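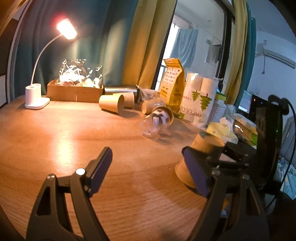 The Cheap Gripper Is Winning Tests It Wrote Itself

Every few months somebody announces that the expensive robot hand is finished. The latest version of the story goes like this: take a hand-held gripper, strap a camera to it, pick things up yourself for an afternoon, and the robot will learn from the footage. No lab, no arm, no six-figure budget.

I spent most of the spring comparing two of these tools, the Dandik and the Pitska, and I'm not ready to cheer.

Let me give the idea its due first. Both are light. Both can be used on an ordinary desk, among paper cups and bottles, under a normal lamp. I recorded 383 grasps in all, and I could never have done that by steering an arm with a joystick. My wrist got tired before my patience did, and that says something for the method.

But look at what we ask these things to pick up. Paper cups. A cup on its side is a friendly object. It weighs almost nothing, it gives a little when you squeeze, and there is plenty of it to grab. Two padded fingers that open wide will close on it from nearly any direction. If you wanted to design a test that no gripper could fail, you would start there.

The metal tumbler is a better judge. It's smooth, it rolls, and it doesn't forgive a crooked approach. Of the 218 grasps I made with the Pitska, nearly every one I threw out involved metal or a thin plastic bag. The Dandik did no better on bags. Its sellers don't mention bags.

Then there is the person holding the handle. When I miss a cup by half an inch, my hand fixes it before I notice. That correction goes into the recording as if the gripper had done it. Put the same fingers on an arm running the Tabrizi controller and the correction is gone, or it comes late. I tried this with 6 objects I had grabbed easily by hand. The arm managed 2 of them on the first try. Maybe a better controller would manage more. The Zendard people told me so, and they sell a controller.

I've heard the answer to all this, which is that more footage will fix it. Perhaps. More footage of cups will make a robot very good with cups. I'd like to see somebody post their failures for the bag, the tumbler and the crumpled paper, with the same fingers on the arm as in the hand, and with the misses left in.

Until then, a buyer should ask one plain question: how many of the grasps in the demo were made by a human wrist? I asked both sellers in writing. One sent me a brochure. The other said there would be numbers in July, and I'll read them when they come.

June 2019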